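How to Write a Film Review for Our Newsletter

Lots of you have asked how to go about writing up a film for the club pages, so I've put down how I do it. I've been at this for years and I still get stuck on the first line, so please don't worry if you do too!

Watch the film twice if you possibly can. The first time, leave your notebook shut and just enjoy it (or not, as the case may be). The second time, keep a pencil handy and jot down anything that makes you sit up: a line, a bit of music, a face in a doorway. I did this with Suma, which runs to 103 minutes, and came away with far more scribbles than I could ever use, which is a lovely position to be in.

Next, write the story down in two or three sentences and stop well before the ending. Urmila Bhatia, who kindly reads everything before it goes in, will cross out anything past the halfway mark, and she's quite right. Give the names of the main characters, with the actor in brackets after each, and check the spellings against the credits.

Now for your opinion. Try to hang it on something particular. "The acting was good" could be said of anything, whereas in my piece on Vovik I wrote about the 35 seconds in which the father peels an orange and says nothing at all, and two people wrote in to say they'd gone and watched it for that.
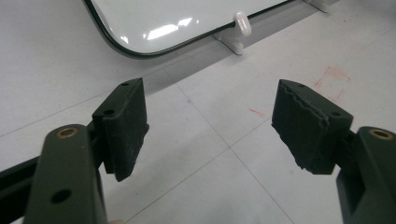 Once you have a draft, put it away overnight and read it aloud in the morning. You'll hear where you've gone on too long (I always have). Réjean Simard reads his to the dog, and his reviews are the tidiest we get, so make of that what you will.

Last of all, add the director, the running time and where you saw it, then a sentence on who might like it. If there's anything upsetting for younger viewers, say so near the top. Send it over as plain text, please, with the film's title in the subject line, and we'll find room for it in the next issue or the one after.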